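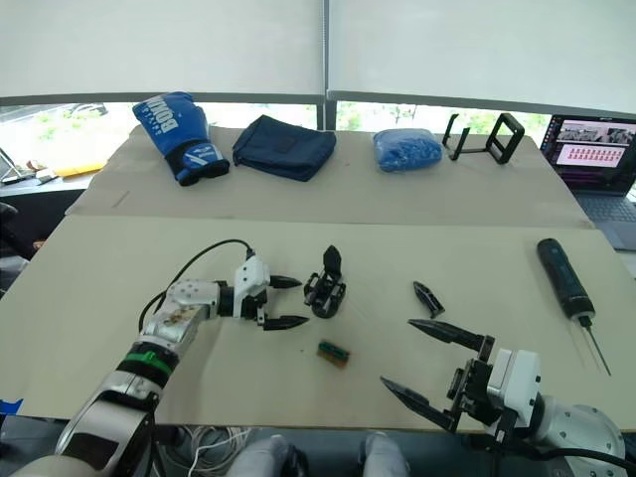
*Tables by the window at Ferkambridge, with a boxing glove and a navy pouch at the back.*

Libor Sýkora has worked on humidity generators for most of his career, and for the past several years he has run the calibration side of Ullutik in Ferkambridge. The company's current bench unit, the Estero, is a two-pressure generator for checking relative humidity probes and small transmitters. Hugo Bustamante spoke with him in January about saturators, sample flow and the amount of waiting the work involves.

The principle is old. Air is saturated with water vapor at a raised pressure and a known temperature, then expanded into a test chamber at close to room pressure. If both parts are at the same temperature, the relative humidity in the chamber is very nearly the ratio of the two pressures.

"Very nearly is where the work is," Sýkora said. "You have a correction because moist air is not an ideal gas. It is small and well tabulated, and the controller applies it. Temperature is the larger item. People look at the pressure gauges, and the pressure gauges are usually fine."

The Estero keeps its saturator and chamber in one circulating liquid bath to hold the two temperatures together. An earlier version used separate jackets fed from a shared pump. Sýkora described it as acceptable at low humidity and poor above 70 percent, where a slight temperature difference along the chamber wall was enough to spread the readings of probes that should have agreed.

"We moved the probes around to find out. Same probe, same setpoint, five positions. The reading followed the position. After that there was no point discussing the probe."

The saturator itself is a coil followed by a settling vessel. Incoming air passes first through a warmer presaturator, picks up more water than it needs, and drops the excess as it cools to bath temperature. Approaching saturation from the wet side is quicker and easier to verify than approaching from the dry side, he said, provided that no droplets are carried over into the expansion valve.

Carryover was a problem in the first units. The symptom was a chamber reading slightly high and somewhat noisy, and only at the upper end of the flow range. Ullutik increased the volume of the settling vessel and added a baffle. The flow limit in the manual was also reduced, against the wishes of the sales office.
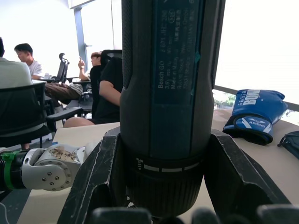 "A higher number looks better on the data sheet," Sýkora said. "But the customer with four transmitters in the chamber does not need it. He needs the air to change over often enough that the housings do not dominate. Plastic housings take up water and give it back for hours."

Soak time is the question he is asked most. His answer depends on the filter cap, the housing and the direction of the step. A bare sensor may settle in minutes. The same sensor behind a sintered cap takes longer, and a wall transmitter brought in from a damp store can drift through a whole morning. Ullutik's procedure calls for 3 consecutive readings inside the stability band before a point is recorded, and it always takes the rising points before the falling ones so that hysteresis can be reported separately.

The laboratory recently went back through 679 of its own certificates to see how often the first point of a run had been the outlier. Sýkora would not give a percentage, as the older records do not all state the soak time, but the result was clear enough to change the procedure. Each run now starts with a conditioning period at mid-range that is logged and not used.

The expansion valve on the current model is made by Chuang. It is heated, because air cools as it expands, and with the saturator near its lower temperature limit the valve body can otherwise ice up. Sýkora prefers to keep the heater on at every setpoint.

"It costs a little power. If it switches on in the middle of a run you see it in the pressure, and then you wait again."

On saturated salt solutions, which many smaller shops still use, he was fairly generous. A sealed jar with a good salt slurry is cheap and repeatable if it is left alone in a stable room. The trouble comes from opening it, from handling it with warm hands, and from slurry that has been allowed to go fully liquid.

"I keep some jars myself – for a quick look before a probe goes in the generator. I would not write a certificate from them."

Owners of existing Estero units can have the larger settling vessel fitted at the next recalibration. The bath has to be drained for the work, and the pressure transducers are checked again afterward at no extra charge. Sýkora asks that units be shipped with the saturator empty and the presaturator port capped. Water left in the coil can freeze in transit, and two have come back with split fittings this winter.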